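Sunday, May 29, 2022

Comment coding, second pass. Started 9.40, stopped a bit after four.

Picked up at item 201 of the blog comments on the confirmation hearing threads. The first 200 are done and Adanech has them for the reliability check. Full sample is 487 after dropping duplicates and the ones that were only a link. The raw pull was almost 3,000, and most of the rest were off topic or replies to other commenters about spelling.

Main problem today was code 4 (motive attributed to witness). As written it covers anything from "she wanted a book deal" to "she was put up to it". I've been putting both in the same box and they are different claims. The first is about the witness, the second is about whoever is supposed to be behind her. Split it into 4a (personal motive) and 4b (acting for others). Where a comment makes both claims it gets both codes. Went back over the morning's items and recoded; the first 200 will need it as well.

Also unsure about questions. "Did anyone check her story?" may be a real question or an accusation. For now I code it 9 (unclear) unless the same commenter says more within the same thread. Raghda thinks this throws away too much. She may be right, and we should look at a few together before I go further. 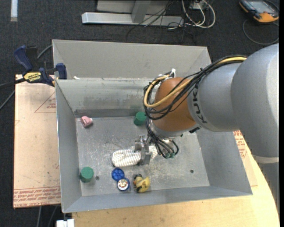

Sarcasm is the other slow one. I coded three items as supportive before lunch, then read the threads they came from and changed all of them. Rule from now on: read the parent comment first, every time, and note in column H when the code depends on it.

The Vudora export drops italics and block quotes, so a commenter quoting the article looks the same as a commenter saying it himself. Item 233 is a case: the first two sentences are lifted from the post above. Checked against the saved page and took the quoted part out. I don't have saved pages for the Wellemeo threads, so those stay flagged.

Got to item 250, so 50 for the day. Slow, but the split took most of the morning.

To do:
Send Adanech the new wording for 4a and 4b before she finishes her set.
Ask Raghda for the older codebook, the one from October, to see how questions were handled.
Find out whether the Wellemeo pages can still be saved.
Rename the spreadsheet. There are two called final.

Next item is 251.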